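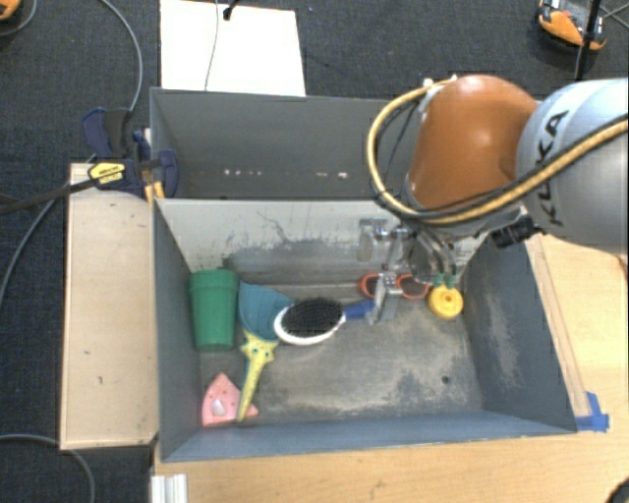

Piltis Open Bin, grey

A rectangular bin with no lid. We have been asked about the lid more often than anything else we sell, so to get it out of the way: there isn't one, there won't be one, and a tea towel works if you must.

The Piltis is for the things that live in a house without having a place in it. Hairbrushes. Glasses you only wear when the other pair is missing. The toy spade that came home from the beach and has been on the stairs ever since. You put them in, and when you want one you look down and there it is. Lidded boxes look tidier for an afternoon, after which somebody stacks another box on top and you buy a second hairbrush.

Most customers take two and stand one behind the other, the front one for things in use and the back one for things nobody will admit to owning. We sell them singly as well, and will not comment.

What you get

One grey bin, open top, straight enough in the side to push up against a shelf or a bench. Colour: grey. We did try a cream one under the name Borkine. It showed every fingerprint and a great deal of biscuit, and the remaining stock went to Loredana Galli's sister, who has no children.

Order code: 1218
Colour: grey
Lid: see above
Sold as: single, or pair (order code 479)
Guarantee: 2 years against cracking in ordinary household use

Standing on it to reach the top cupboard isn't ordinary household use, whatever Cormac Hennessy told you on the phone.

Using it

Stand it on the floor or on a low surface where you can see in without bending. On carpet it stays put fairly well. On tiles it will travel if kicked, and it will be kicked.

Leave the bottom visible. Once you can't see any of it you have a heap with sides, and the whole point has gone. Put long things along the length and glasses at the back, folded if you can manage it. Hairbrushes are best with the bristles up, otherwise they collect whatever was in there before them.

Empty it once a month. Ingeborg Aigner in our Drimham shop does hers with the radio on and claims to find it restful. The rest of us do it when something starts to smell of orange peel.

Cleaning

Warm water, washing-up liquid, a cloth. Dry it before the contents go back in. Please don't put it in the dishwasher. It doesn't fit, and the people who made it fit have written to us.

Delivery and returns

Singles and pairs go out from Drimham on the next working morning if you order before noon. Pairs arrive nested one inside the other, and now and then they cling. Pour a little warm water down the gap, wait, then pull. December orders take longer and we would rather say so now.

You have 50 days to send it back. It should be empty - we still have a very nice left-hand glove, and a set of keys with a Karam fob, if either is yours. Ask for Beat Grabner at the returns desk and be ready to describe the glove.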